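3.2 Collecting demonstrations with the hand-held tool

All of the manipulation data in this paper were gathered in one of two ways. The first is ordinary remote control: an operator sits at the Evmont console, watches two video streams and drives the arm with a pair of hand controllers. The second, and the one we have come to like far more than we expected, is a hand-held gripper that we call Joka. The operator simply picks it up and does the job. There is no arm in the loop at all during recording, and the same finger geometry is later fitted to the robot for playback and for running the learned policy.

We had used remote control for our earlier work on shelf restocking and it served us well there. Household tabletop tasks were another story. Soft goods in particular brought out every weakness of the console. Operators lost track of how hard they were pinching, closed too early, backed off, and tried again, and those hesitations went straight into the training data. With Joka the person feels the cloth give between the fingers through the handle, and the motion that comes out is quick, relaxed and very close to what the same person would do with a bare hand. It was a real delight to watch the first trajectories come in so smooth!

3.2.1 Finger and pad design

The tool has two opposing fingers on a parallel linkage, driven by a trigger in the handle. The linkage keeps the gripping faces at a fixed angle to each other over the full travel, so that a demonstration recorded with the fingers nearly shut can be mapped to the robot without any correction for pad rotation. We tried a simpler scissor mechanism early on and dropped it. It was lighter and cheaper, but the contact point wandered along the pad as the fingers closed, and the policy had no way of telling where on the finger an object was being held.

Each finger carries a rectangular pad with a soft, textured face. The top edge of the pad is cut on a slant, leaving a narrow tip that can be slid under the edge of a folded cloth or between an object and the side of a container. The pads are screwed on and can be changed in a couple of minutes. That matters in daily use, as the facing wears and worn pads slip. We swapped both pads after every 40 episodes regardless of how they looked, and used pads cut from the same sheet on the robot.

The camera is fixed to the body of the tool and looks out past the fingertips. We spent a good deal of time on its angle. Mounted too high, it loses the pads when the tool is tipped forward; mounted too low, it sees plenty of finger and very little workspace. The position we settled on keeps both pads in the lower half of the view with the gap between them clear, so that the object is visible all the way into the grasp. The Chiriac mount on the robot wrist reproduces this position, and it can be checked against a printed target before each session.

3.2.2 Tasks and workspace

The tabletop set contains 7 tasks, each built from ordinary items: placing small knitted pieces into a container, taking them out again, laying them flat, moving a container from one side of the table to the other, and three combinations of these. We deliberately left the workspace plain and did not add markers to the table. Lighting was whatever the room offered, and recordings were made from mid-morning until late afternoon, so the brightness and colour of the surface vary a great deal from one episode to the next. We see this as a strength of the set. A policy that has only met grey, even light tends to fall apart the first time the sun reaches the bench.

Figure 4 shows the view from the tool over the wooden table, with the fingers apart. Views of this kind make up a large share of every episode, and they carry more information than one might guess. The approach direction, the height above the table and the opening width are all settled before contact, and our ablation in Section 5 shows that trimming these early portions hurts the learned policy more than trimming the same amount from the end.

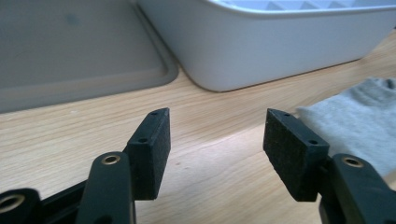 Figure 4. View from the Joka hand-held gripper. The two padded fingers are open above the tabletop, with a grey tray and a white container behind them and light grey knit fabric at right.

3.2.3 Recording procedure

Operators were given a short practice period and then recorded 33 episodes per task. They were asked to work at their own pace, to keep the free hand out of the workspace, and to carry on through a fumble instead of stopping. We kept the fumbles. A dropped item followed by a clean second grasp is a valuable thing to show a robot, and recoveries are hard to stage convincingly on purpose.

Between episodes the items were put back by hand in a new arrangement, with no template. We had written a small program to suggest layouts, but operators found it fussy and the arrangements they came up with themselves were at least as varied. One habit did creep in and had to be corrected: people tended to leave cloth items near their dominant hand. From the second session on, we asked for the starting side to be alternated.

Trajectories were recovered from the tool camera and the onboard inertial unit using the Wultosen tracking package, with the trigger position logged separately to give the opening width. Tracking was most likely to fail when the tool came down very close to a bare patch of table with little texture in view. Episodes with a tracking gap were discarded and recorded again on the same day, with the same operator.

For the remote control baseline, the same operators performed the same tasks at the console, using the same pads and the same items. We did not ask them to match the speed of their hand-held episodes. Several told us afterwards that going back to the console felt like putting on thick gloves, and the comparison of completion times in Section 4 bears them out. The console still has its place, especially for long reaches where the arm's own joint limits shape the motion, and we used it for all of the checks on reachability described next.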